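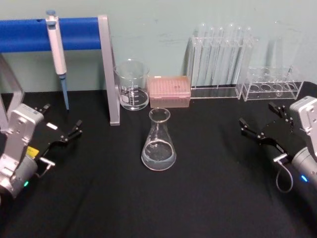
Filed under: Handouts > Build Nights > Robot Arms

Search this site Go

7 May 2025, by the Kirnent build group

Session 2: Teaching the arms to live with glass

Welcome back! Last time we got both Larnano arms bolted down in the Andusstead workshop and talking to one controller. Tonight is the fun part: glassware, and a lot of slow, careful reaching.

Setting speed and grip

Start every run at 22 percent speed. I know, it feels like watching paint dry, but you'll see the wobbles in your path so much better. Cap the grip force in the Derkach settings page before you send a single close command, and write the value in the log. If you changed the finger pads in April, zero the grippers again first.

Plan your approach from the side for anything that stands up, and keep the first waypoint 125 mm back from the target. That leaves room for the wrist to turn without sweeping through the neighbors.

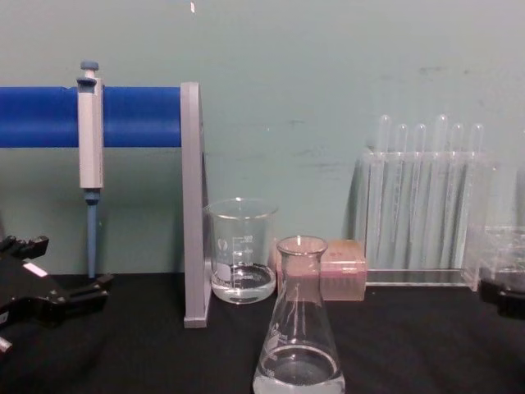
Reach order matters more than reach distance, and it's my favorite thing to plan! Work from the front of the table toward the back, so the arm never has to come home over something tall. The Erlenmeyer flask is out in front of the beaker and the tip box, so treat it as a keep-out zone until you've written a move for it. The pipette hanging off the blue bar gets its own zone too, drawn all the way down past the point, and the row of test tubes needs one that clears the tallest.

For your practice run:

- Load the zones, then step through the path with the grippers open.
- Pause at each waypoint for 250 ms and watch for sway.
- Swap sides and repeat with the other arm.
- Save the path under your bench name.

Bring your log next week, scribbles and all. We'll start on handovers between the two arms, and I can't wait.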